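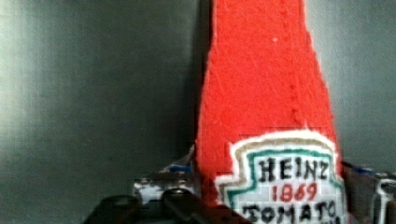

Felt is sold as an easy material, and for cutting and gluing it is, but it marks, stretches and sheds more than most people expect when they first start making things with it. These notes cover storing it, cutting it, sticking it down and cleaning it afterwards. Bright colours show every fault. On a red piece like the ketchup bottle a single white speck catches the eye straight away, and fine wisps of fibre along the sides make the outline look softer than the pattern you drew. Most of that can be put right in a few minutes with things already in the kitchen drawer.

Print this page
E-mail this page to a friend
July
By the Household Desk, Skostgate Home Pages

Know what you have bought

Craft felt comes in three main sorts. Acrylic felt is the cheap one sold in squares. It is light, comes in strong colours and melts if you touch it with a hot iron. Wool felt is dearer, thicker and cuts with a firmer edge, but moths like it and it shrinks in warm water. Wool blend sits between the two. If you have a bag of offcuts and no labels, snip a sliver and rub it hard between your fingers. Acrylic feels squeaky and slightly plastic. Wool feels dry and mats together.

Keep the label with the felt if you can. A small bulldog clip on the corner of the pile is enough.

Storing flat pieces

Store felt flat or rolled. A fold left in for a winter will still show after pressing, especially in acrylic. A cardboard tube from wrapping paper holds several squares rolled together, with the darkest on the inside. Red, navy and black should have a sheet of plain paper between them and anything pale. They may not run when dry, but they shed, and red fluff on cream felt is tedious to get off.

Shallow drawers are best. We use an old Plernum plan chest with 2 drawers given over to felt, one for whole squares and one for scraps. Scraps smaller than a matchbox go in a jam jar and are used for stuffing.

Removing lint and specks

Work in this order and stop when it looks clean.

Tweezers first, for anything you can see singly. Pull straight up. Dragging sideways lifts a tuft of the felt with it.

Then masking tape, wrapped round two fingers with the sticky side out. Dab, do not rub. Parcel tape is too strong and will raise a nap. Lint rollers are fine on thick wool felt and too fierce for thin acrylic.

For pet hair, a barely damp rubber glove stroked in one direction will gather it into a line which can then be picked off. Let the felt dry before you put it away.

Tidying fuzzy edges

A fuzzy edge is usually the fault of the scissors. Keep one pair for fabric and never let them near paper. Long blades suit gentle curves, and small embroidery scissors suit notches and tight corners. Turn the felt and keep the scissor hand still.

If the piece is already made, hold it up against a window or a lamp and trim the stray fibres with small sharp scissors held flat along the edge. Take off less than you think. A disposable razor can be used on the flat surface of wool felt that has bobbled, with very light strokes. Do not use one on acrylic.

To stop thin felt fraying in use, brush the back with PVA glue thinned with the same amount of water and let it dry on baking paper. It will stiffen as it dries. Trim again once it is hard and you will get a much cleaner line. Test a scrap first, as some dark colours dry with a bloom on them.

Marking out

Biro soaks in and cannot be removed. Use tailor's chalk on dark felt and a soft pencil on light, always on the back, and remember to flip the pattern over before you draw round it. For small shapes, iron freezer paper lightly to wool felt, shiny side down, cut through both and peel it away. For acrylic, fix a paper pattern with two dabs of glue stick on the wrong side.

Glue or stitch

Glue is quicker, and for anything that will hang on a wall or sit on a shelf it is good enough. Use a tacky fabric glue, spread thinly with a bit of card and kept a match's width in from the edge. If it squeezes out, leave it to go rubbery and roll it off with a fingertip. Wiping it wet pushes it into the fibres and leaves a shiny patch.

Stitch anything a child will handle. Blanket stitch in matching thread hides a rough edge very well. When building up layers, sew the small pieces to each other first and the whole stack to the background last.

Hot glue holds well but leaves a lump, and it will go straight through thin felt and burn your finger.

Food stains and spills

Play food made of felt ends up near real food sooner or later. Lift off solids with the back of a knife. Blot with a white cloth wrung out in cold water and a drop of washing-up liquid, working from the outside in. Blot again with clean water and press between towels. Dry it flat, away from the radiator.

For tomato, a little white vinegar in the second rinse helps to shift the orange ring. For grease, cover the mark with cornflour, leave it overnight and brush it off with an old toothbrush.

Machine washing is not advised for anything glued. Stitched acrylic will usually survive a cold hand wash.

Moths

Only wool and blends are at risk. Seal each new piece in a freezer bag, freeze it for a fortnight and let it come back to room temperature before you open the bag. Cedar blocks need sanding every few months to keep their smell. Lavender bags make the drawer pleasant but should not be relied on.

Readers' tips

From Wasovov: keep a bar of dry soap by the sewing box. A thin sliver marks dark felt as well as chalk does and brushes off more easily.

From Dwivedi Road: save the tissue paper out of shoe boxes. It is just right for laying between colours.

Other pages in this series deal with candle wax on carpets and re-covering a drop-in chair seat.

Print this page
E-mail this page to a friend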